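Home Stories How Things Work Animals Ask Us

Can a machine tidy your room yet?

Think of the last time you tidied your room. Perhaps it took you thirteen minutes, and perhaps you complained a little. For a robot, this same work is one of the hardest things we can ask.
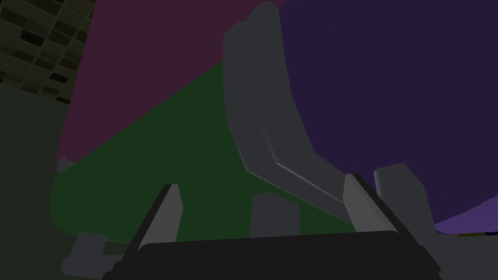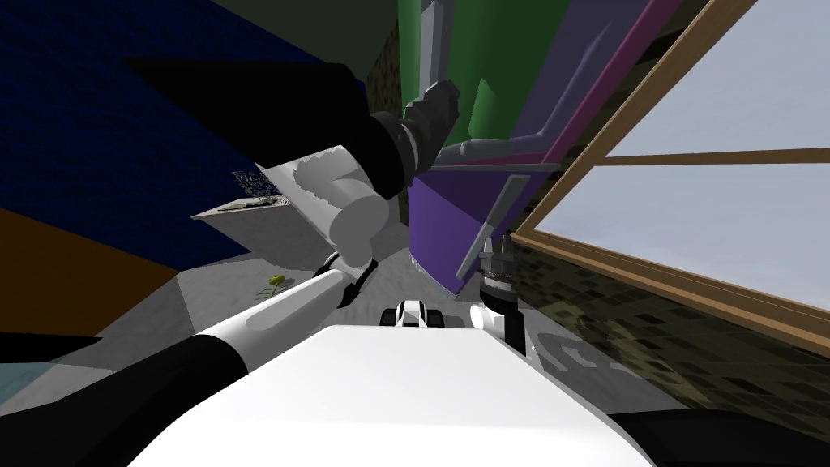
Both pictures come from a computer world.

A machine in a factory has an easier life than a machine in a house. At the Poren works, where Ermanno Colombo looks after the packing line, one machine closes 900 boxes in an hour. Every box has the same size and comes to the same place. At home, the cup is on the table today and under the bed tomorrow. The robot must look, decide what each thing is, and then take hold of it. Look at the gripper in the first picture: it has two grey fingers, open, with a wide gap between them. You have ten fingers, and your skin tells you at once if something begins to slip. With two fingers, even a sock is a problem!

Why practise inside a computer? Because there a robot can drop a plate 3,000 times and no plate is broken. The teacher can also change the colours of the room, so that the robot does not learn only one kitchen by heart.

Serena Guerra teaches robots at Civum. "My robot can put a spoon in a drawer," she told us. "But if I close the drawer a little, it waits there — it does not know what to do." Her robot needs 2 minutes for one spoon. How long do you need?

So, can machines do the chores? Some of them, yes. There are machines that wash clothes, and small round ones that clean the floor. Each does one job. A robot that can fold your shirts, clear the table and find your lost shoe is still at school, and it has many lessons left. Until May, when Serena will show us the next test, please pick up your socks yourself.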